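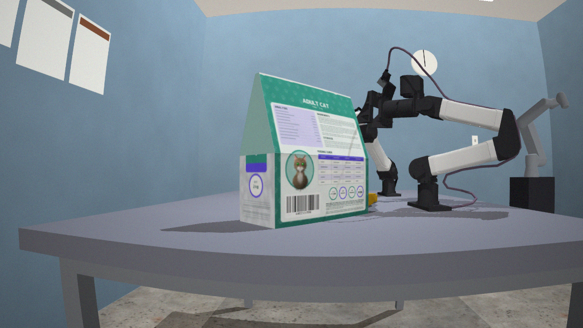

The Bratent handover fault is a coordination failure in two-arm robot cells, first recorded in the Pratska simulation environment. It occurs when both arms are assigned overlapping space above a shared table and each planner treats the other arm as stationary. The arms then close on the same point, and the run ends in a collision stop or a stalled grasp.

The fault was identified in October during pet-feeding trials run by Dratasetti. Of 234 simulated runs, 7 ended with contact between the arms. Review of the logs showed that the position of the second arm was updated 3 control cycles late. Contact forces stayed below the stop threshold in 2 of these runs, which were at first logged as normal. 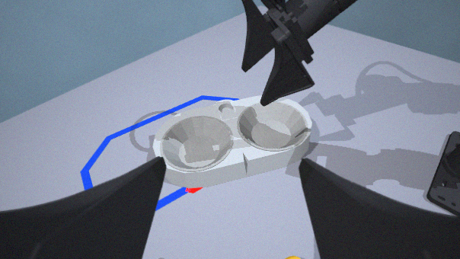 Grippers of both arms near a double-bowl holder in the simulated cell.

The usual remedy, known as the Giannakopoulos lock, reserves the space over the holder for one arm at a time. It lengthens the task and does not cover cables, which the planner leaves out of its collision model. Snagged cables are classed as a separate fault.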